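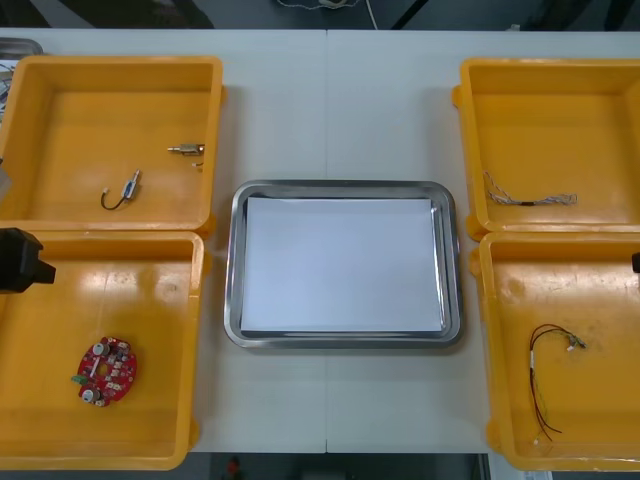 1/4
New week on the kitting planner at Indament. Four yellow bins, one steel tray, two arms. The software must decide which arm goes first.

2/4
The round red board is easy for perception. Thin wires are the hard part – our segmentation likes to split one harness into several objects.

3/4
I changed the grasp scoring so it prefers connectors over loose wire. Planning time is now around 80 ms per pick, before it was worse.

4/4
Tuva Rønning asked about the shared zone over the tray. It is still a simple lock – one arm waits. Next I try time windows.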